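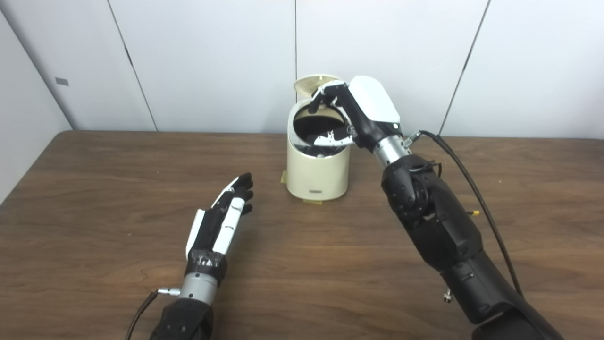
Asger Kjærgaard asked in the February session whether a bin under two liters needs a liner at all, given that it can be rinsed in a sink.

Home Courses Handouts Search

Unit 2 – Small Lidded Bins: Lining and Emptying
Revised July 29, 2026

A liner is required in every bin on the Quinlan teaching floor, whatever its volume. Rinsing leaves residue at the hinge and under the rim, and a bin returned damp will smell by the next day.

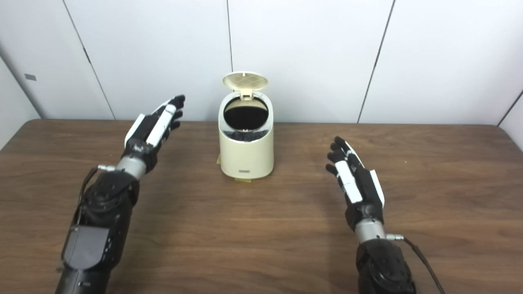
Bins are emptied on a fixed schedule, full or not. Open the lid completely before reaching in. A half-raised lid drops on the wrist and drags waste back over the edge. Flat waste goes in first, then crumpled waste – the reverse order traps air and fills the bin early.

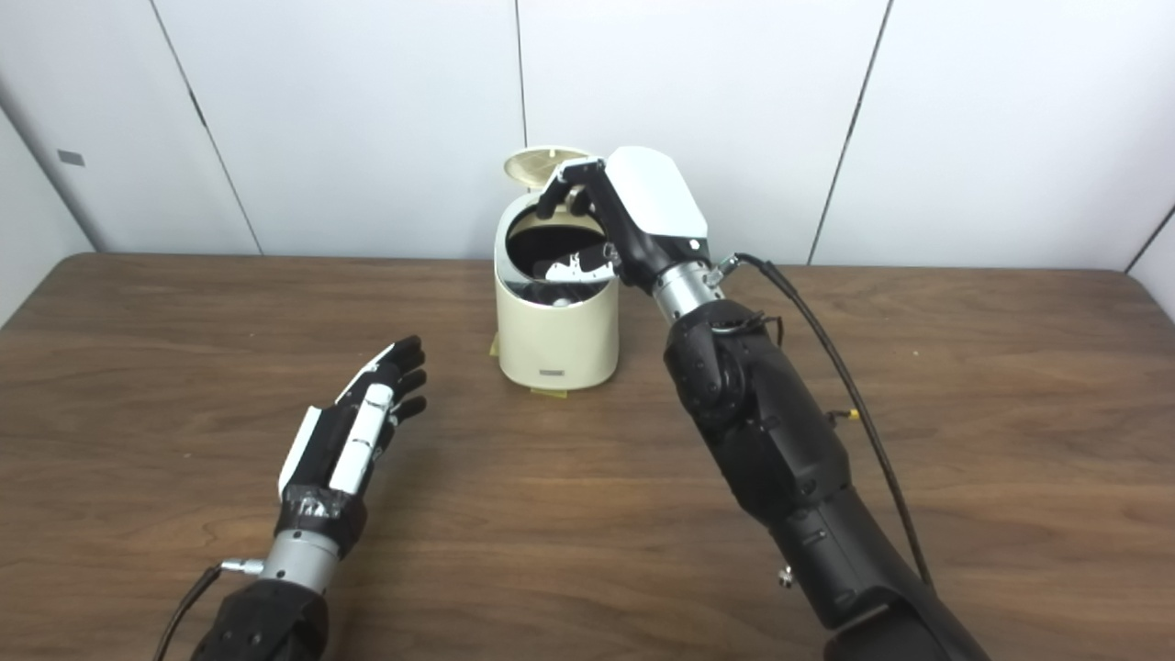 Liner fit is checked before each use. The bag should be long enough to cover the inner wall with a margin left at the top. Fold the margin outward over the rim, as on the cream bin with its black bag, and press it down evenly. Liners come in packs of 100; reorder on form 1711 when 40 remain.

Shares 2 Comments 0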